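Visit notes, Siker lab, February

Ryan Whiteley ran the software part of the tour. The lab uses two-arm cells, and every cell runs the same stack: a planner called Umus, a learned policy on top of it, and a thin control layer that streams joint targets at 500 Hz.

The policy outputs chunks of 52 steps. A new chunk is requested before the old one runs out, and the overlap is blended in joint space. Whiteley said blending in Cartesian space gave wrist flips near the table edge, so they dropped it.

Collision checking between the arms is done in Umus against capsule models. Cables are not modeled. They get a fixed padding of 12 mm on the forearm capsules, and I would expect that to be too little for a loop that stands off the arm.

Perception is the weak point. Thin flat items, cards in particular, give poor depth, and the Yeoh segmenter merges neighbors when they stand upright in a box. The current fix is a retrain on 300 hand-labeled views.

Logs go to Buvstead, their replay tool. It scrubs joint state and video on one clock, and I asked for the file format spec. The card-handling cell was the last stop. 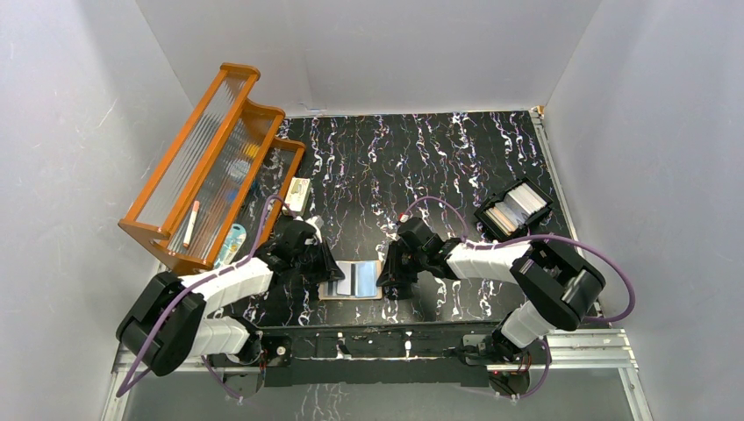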